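Grostell Court Residents' Association
Minutes of the April meeting, common room, Friday, 7:00 p.m.

The meeting opened at 7:17, once the door code had been located.

1. Last meeting's minutes
Approved, with one correction. The word "shouting" in item 4 was changed to "discussion."

2. Parking
The Aoun Street gate is still opening by itself at night. Jovarska, who installed it, have sent 2 invoices and no repairman. Agreed to pay neither until one turns up. A proposal to prop the gate shut with a brick was noted and will not be minuted further.

3. Garden
The 300 tulip bulbs planted last fall have come up. They were sold as red and are yellow. Opinion was divided on whether to complain to Starnelel or take the credit. Left until the next meeting, by which time they will be over.

4. Laundry room
Dryer 2 is out of order again. The sign on it has been reworded by several hands and should be replaced with one that is suitable for children.

5. Spring potluck
To be held in the common room. Last year produced 17 desserts and one salad, so there will be a sign-up sheet, and units with even numbers are asked to think hard about vegetables. Plain white plates, please, like the one on the table with the gray-and-white patterned mat. Anything with a gold rim goes in the microwave at its owner's risk. 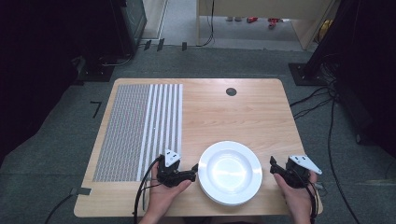 6. Any other business
The piano. Discussion was ended by the clock. The meeting closed at 9:05 and the piano will be first on the next agenda.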